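Section 4: Setting up the Gruneo bird-safe cat door

Read all of this before cutting anything. Door comes with the Flamach collar tag, tag only works with this door.

1. Pick the spot. Bottom of the opening 17 cm off the floor, lower for older cats.

2. Mark the opening with the paper template. Tape it flat. Check the swing side is clear.

3. Cut, then sand the edges. Fit the frame with the 2 long screws at the top, short ones below. Hand tight only.

CAUTION: Over-tightening warps the frame and the flap will stick. Not covered by warranty.

4. Batteries in. Light flashes green when its ready. Red means flip them round.

5. Hold the tag against the panel until it beeps. Second cat, do it again with the second tag.
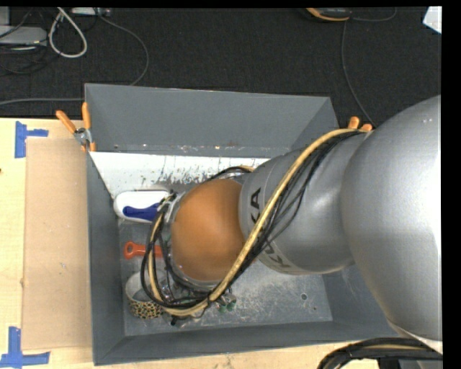 KUKA arm, wrist lowered into a metal bin.

6. Set the curfew. Factory setting locks the door outbound at dusk and opens it at 8:30 am, after the worst of the dawn feeding. Inbound always works, so a cat that's late home can still get in.

NOTE: In spring, when fledglings are on the ground, use Nest Mode. Hold the button for 60 seconds. Outbound stays locked untill you hold it again.

7. Train the cat. Prop the flap open for a few days, treats on both sides. Don't push the cat through.

Still bringing birds home? Check the tag is on the right cat. Check for another way out, laundry window usually. Move feeders well away from shrubs and fences.

Error 88 means the tag can't be read. Wipe the panel, try again. Comes back, reset and redo step 5.

Spare flaps and tags: see the Radebe parts list, section 9.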